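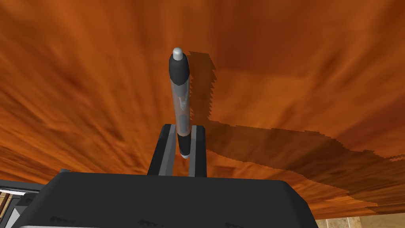 Waterproofing and roof repairs – progress report no. 3

To: Silvan Bühler, Hofstetter
Re: Trimton building, flat roofs and balconies
Contractor: Wukden

Quick one this time, full cost sheet to follow separately. Sorry it's late, two of us have been on the roof most days and the paperwork has slid.

Where we're up to

North roof stripped and relaid. South roof stripped, primed, first layer of membrane down, cap sheet still to go. Plant deck not started, waiting on the aircon people to lift their units onto temporary frames. Balconies – see further down, they're the problem child.

Total area in the grant is 205 square metres of roof plus the balconies. Of that 144 square metres now has finished membrane or base layer on it. Happy with that given the rain. The north roof was flood tested with the outlets plugged and held its level overnight, no drips in the top floor corridor. Tenants in the two end units say the ceiling stain hasn't grown. Would like another decent storm before anyone repaints in there.

What we found when the old roof came off

Old felt was three layers thick in places, patched over patched. Whoever did the last job ran it straight over the old gravel without sweeping, so it never bonded. Peeled up by hand in sheets.

Deck underneath is concrete, mostly sound. A soft strip along the east parapet where water had been sitting behind the flashing for years. Cut out and made good with repair mortar. That was in the provisional sum so no change to the budget, but it did eat four working days.

Falls are poor. The original screed drops the wrong way for the last couple of metres before the south outlet, so you get a pond every time it rains. We've put tapered board in there to bring the fall back. Outlet itself was half the size it should be and had a tennis ball in it. Replaced with a larger bore one and a leaf guard. There's now an overflow through the parapet as well, which the original never had.

Flashings on the north side all new. Lead was lifted and split at nearly every joint so no point dressing it back. The chase in the brickwork has been raked out and repointed, colour match is okay from the street, a bit yellow close up. Will weather. 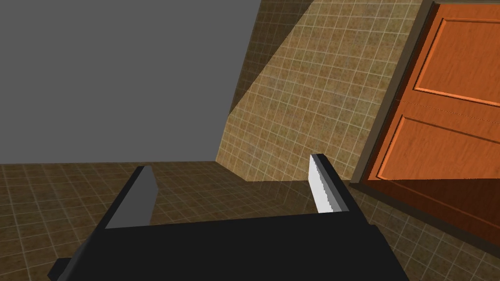 Trimton, 14 January 2024

Balconies

Five to do. Two complete, one with primer on, two untouched. The tiles came up easily, the mortar bed under them did not. It's saturated right through and we've had to break it out in lumps and carry it down the back stairs, because the body corporate won't let us put rubble in the lift. Fair enough but slow.

The door thresholds are the real issue. There is hardly any upstand under the sliding doors, nowhere near enough to turn a sheet membrane up behind the sill. On the two finished balconies we've used the Elik liquid system instead, with fleece reinforcement at the corners, and taken it up under the door track. Looks neat, passed its water test. It costs more per metre than what was in the application though, and I'd like to use it on the other three. Difference can come out of contingency if you agree. Need that in writing please before we order.

One balcony has a crack across the slab, front to back. Engineer has been up and looked, says it's shrinkage and not structural, letter is coming. We'll bridge it with a flexible strip and carry on. Not touching it untill the letter is in the file.

Budget

Spend is at 98 per cent of where the program said we'd be at this stage, so near enough on the money. Scaffold hire is running over. The tower on the east side had to stay up longer for the parapet work. Offset by skip hire coming in under, as the old gravel was clean enough to go to a landscaper for nothing.

Contingency not touched yet. Two calls on it coming: the balcony product above, and a new access hatch for the south roof. Old hatch is rusted through at the hinge side and I don't want to leave it sitting over a brand new membrane. Quotes attached to the cost sheet.

Program

Original finish was end of April. I'd now say May, for these reasons:

Aircon contractor has moved their date twice
Rain, we lost more days than allowed for
Balcony mortar beds as above
Parapet repair

South roof cap sheet goes down as soon as we get a dry run of days. Plant deck after that. Balconies run alongside, one at a time so no tenant is without theirs for longer than they have to be.

Safety

No injuries. One near miss, a roll of membrane left standing on end blew over inside the edge protection. Rolls are now laid flat and strapped at knock-off. Hot works permits all signed and in the folder, fire watch kept for the full hour every time the torch has been out.

Tenants

Mostly good. Complaints about noise from the breaker, which we've moved to after nine in the morning. One about the smell of primer. Notices go under doors two days ahead of each balcony now, we missed one early on and heard about it.

Needed from Hofstetter

Written OK for the liquid system on the remaining balconies
Decision on the hatch, replace or repair
Release of the second payment, claim went in with report no. 2 and I havent seen a remittance
Someone to ring the aircon contractor, they take more notice of the owner than of us

Warranty papers for the north roof come through once the manufacturer's inspector has been up. He's booked. Will send them on with the next report.

Wukden site office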